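Caring for Gloss Black Plastic – Handout 4
Surface Finishes, Nirton campus. Notes by Ka-ming Lui
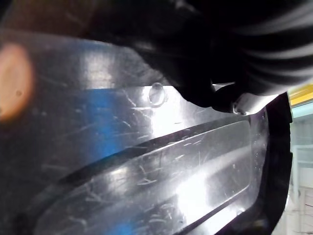
1. Reading the surface
Glossy black plastic shows fine scratches as thin pale lines, most of them where light falls across the panel. Tilt it or move your lamp before you judge the colour. A patch of blue may only be a reflection.

2. Cleaning
Blow dust out of grooves and moulded recesses first. Wipe with a damp microfibre cloth in straight lines, with no pressure – dry paper towel is out. Go around raised borders last.

3. Polishing
Fine scuffs only. Work an area of 100 mm by 133 mm at a time, by hand. Stop at the edge of any embossing.

Bring one scratched panel to the January workshop. Cloths are in drawer 40.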